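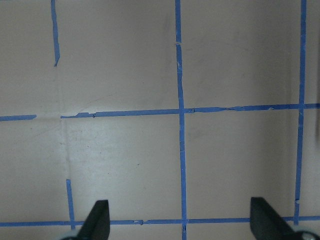 Words by Tibor Dudás | Work & Money | 28 February 2019

Ask a freelancer what they charge and you get a pause. Then a number, said fast. Then, usually, "but it depends."

I've been doing contract copy and layout for long enough to know that pause. I did it myself last June, on the phone with a bathroom supply outfit in Orville. They wanted a catalog rewritten. I said 2000 dollars. The man said fine before I'd finished the word. You know what that means. Too low, and no way back up.

Pricing is the part of working for yourself that gets the least attention. Plenty of advice on finding clients, on websites, on what to wear for a video call. Rates, not so much. People in Flindstead who'll tell you all about their divorce will not tell you their day rate.

So I asked. Designers, bookkeepers, a translator who works in and out of Magyar, a woman who does nothing but fix other peoples spreadsheets. Some 40 of them in the end. Most wanted their names left off, so they're all left off.

First thing – almost all of them started by the hour. Makes sense, that's how the old job paid. Take the old salary, chop it up, there's your rate. Except the old job also paid for the sick days, the laptop, the dentist. The translator worked on her chopped-up salary for two years before she sat down with her tax return and saw she'd been earning less than the intern she used to train.

"I felt busy," she told me. "I thought busy was the same as ok."

The hourly rate has another problem. Get faster and you get paid less. The spreadsheet woman can clean up a month of broken formulas before lunch now. Used to take her most of a week. She went to a flat 345 per file and dropped the clock completely. One client complained. The rest seemed relieved to know the bill in advance.
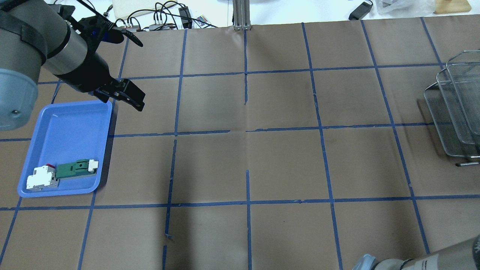 Flat fees go wrong too, mind. They go wrong at the edges. "One more small change" is the most expensive sentence in this business and I have never once heard a client say it about a change that was small. A designer I spoke to writes two rounds of edits into every quote, then a price for the third. He's hardly ever charged for a third. Having it on paper does the work.

And the platforms. Trekia came up a lot. Mixed feelings. Good for filling a dead month, people said, and the payments turn up when they're supposed to. Bad for rates, becuase you're on a list next to everybody else and the list sorts by price. A bookkeeper told me she keeps her profile up but sets it well above what she'd really take. Gets maybe one job a season. She likes the job she gets.

Raising a rate on an existing client – that's the one that had everybody squirming. What people do, mostly, is wait until they're angry, then ask for too much in a bad tone. What worked better, from the ones who'd managed it: pick a date, give two months notice, write three lines, don't apologize. New clients get the new number straight away. Old ones get the warning.

Will you lose some? Yes. The translator lost two. One came back in the fall, at the new rate, and didn't bring it up. Neither did she.

As for the catalog in Orville, I finished it and it was fine, and they paid on time. They've asked for the next one. Twice the pages. My quote is sitting in the drafts folder with the number still blank, and I've promised them an answer by tomorrow noon.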